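Visit to the Nisby pottery, Fletwood

Our group went to the open day at the Nisby pottery in Fletwood on September 23, 2024. I had been to the shop before but never behind it. Tickets were 9 dollars and included the tour, coffee and a discount on seconds.

The tour was led by Ankit Pal, who runs the glazing room. We started in the clay store. The clay comes in by truck from Vumbridge and is mixed on site with a small amount of reclaimed scrap from the throwing room. He said the scrap has to rest for a few weeks before it can be used again, and he let us handle a piece that was ready and a piece that was not. The second one cracked as soon as it was bent.

Next was the forming room. Most of the tableware is pressed in plaster molds, and the molds wear out after a season or so. Only the larger serving pieces are still thrown by hand. One potter was making pitchers and kept working while people asked her questions. She uses a stick with two notches cut in it to check height and width.

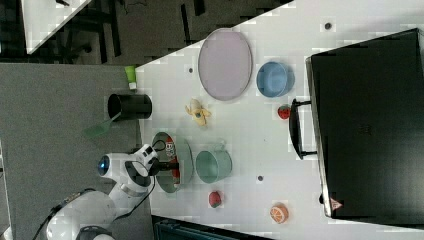 The glazing room was the part I liked best. There are 82 test tiles on the wall, each with a code scratched into the back, and a notebook that goes with them. Several of the older glazes can't be made anymore after a supplier closed. Ankit has been trying to match one of them, a gray-green, since April. He showed us his last few attempts next to an old saucer, and the newest was close but too shiny.

We could not go into the kiln room because a firing was on, but there is a window. The big kiln holds roughly 3000 pieces when it is full and takes two days to cool. The smaller one, which everyone there calls Rutkowska after the woman who built it, is used for tests and repairs.

The seconds shop was crowded by noon. Usman Jatoi from our group bought a set of soup bowls with pinholes in the glaze, and I got a butter dish. Seconds were 10 percent off on top of the marked price.

Parking is behind the building and fills up early. The stairs to the glazing room are steep, and there is no elevator. The next open day will be in April.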